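Progress report to Flalance, second period, ending July

Production: Jadine, six-part television drama
Prepared by Fatima Mabaso, series producer
Copied to: Refilwe Mokoena, production accountant

## 1. Position at the end of the period

Five of the 6 episodes have been shot. Episodes one to three are locked for picture, and episode four is at second cut. The fight work in episode five was completed on the last shooting day of the period, a Sunday, and the rushes have been logged and synced. Episode six is scripted to final draft and goes before the cameras in the next period.

The series is set in 1983 and follows a boxing gym run by the Van der Merwe family. All of the standing sets remain in place: the gym, the flat above it and the street front.

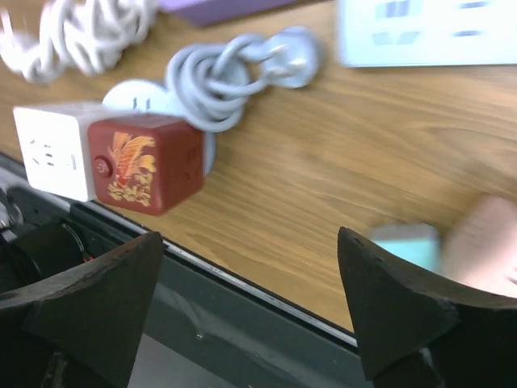
*Electrical items on the wooden table.*

## 2. Scripts and story

The funder's notes on episodes four and five were received and answered in writing. Two changes affect the schedule:

- The reunion of the two brothers has moved from episode four to the opening of episode five. The scene was shot in its new position and needs no further work.
- The final bout has been shortened from eight rounds on the page to 5. The coverage lost is mostly crowd reaction, which can be drawn from existing material.

The note asking for a stronger part for the younger sister has been met in episode six. She now has the last scene before the bout, and the writers have cut the radio commentary that used to explain her decision. We consider the script better for it - the commentary repeated what the audience had already seen in episode three.

## 3. Fight scenes

Fight work took more time than any other item in the period. The method agreed in the first report has been kept: each bout is rehearsed at half speed, recorded on a single camera for the editor, then revised before the shooting day. The editor's rough assembly shows where a punch does not read from the chosen side, and those exchanges are restaged.

Episode five was planned at 25 set-ups for the main bout. All were completed. One exchange in the third round was simplified after the principal actor reported a sore wrist; he was seen by the unit nurse and worked the next day as called.
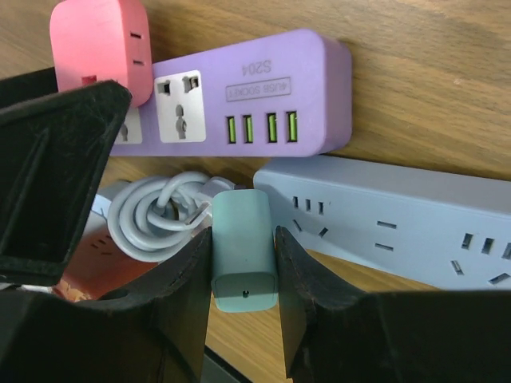
Fatima Mabaso

The stunt team has asked for the ring floor to be relaid before episode six. The present floor has softened at two corners and gives uneven footing. The art department has priced the work within its existing allowance, and no extra funds are requested.

## 4. Post-production

Picture editing is one week behind the plan. The cause is the added restaging described in section 3, which delayed delivery of the episode four rushes. The editor expects to recover the week during the break before episode six, when no new material comes in.

Sound work has begun on episode one. Wostix is supplying the dubbing theatre under the agreement already lodged with you. The first pass of glove and canvas effects was judged too heavy in the close shots and is being redone at a lower level. Crowd sound was recorded separately on the gym set, in three sizes, so that the early amateur bouts do not sound as full as the final.
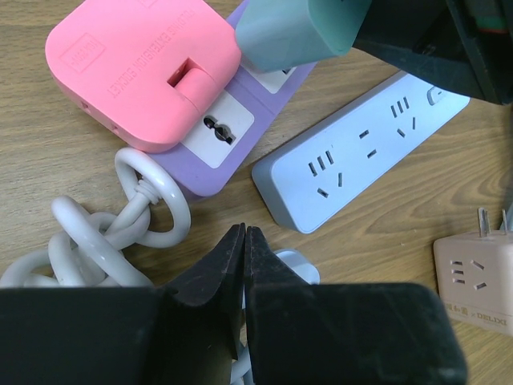 Music is on plan. The composer has delivered themes for the two brothers and the gym. Three period songs named in the scripts are under discussion with the rights holders. Two are close to agreement. The third may be too costly, and a replacement has been chosen and tried against picture.

## 5. Budget

Spending stands within the approved total. Movements between headings are as follows:

| Heading | Status |
|---|---|
| Cast | On budget |
| Stunts and fight rehearsal | Over, covered by contingency |
| Art department | On budget |
| Location fees | Under, two exteriors moved to the street set |
| Post-production | On budget |
| Music rights | Not yet fixed |

Refilwe Mokoena will send the full cost report separately, with the contingency drawdown shown by episode.

## 6. Point raised at the last review
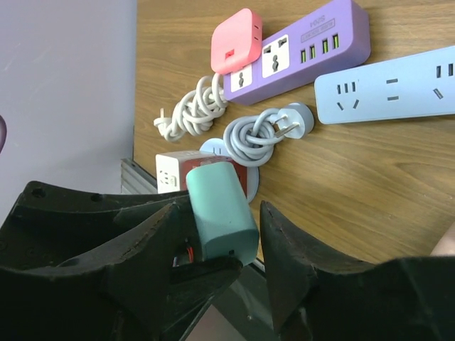

Will the delay in editing move the delivery date of the finished series?

Delivery remains as contracted. The week lost on episode four falls before the episode six shoot, and the dubbing theatre bookings have not been changed. If the week is not recovered in the break, the mix of episode four will change places with that of episode three, which is already locked.

## 7. Next period

- Relay the ring floor and have it passed by the stunt team.
- Rehearse and shoot episode six.
- Lock episode four; bring episode five to second cut.
- Settle the third song or confirm the replacement.
- Deliver the mix of episode one for your comments.

We ask for one decision from Flalance: approval of the shortened final bout, in writing, before rehearsals for episode six begin.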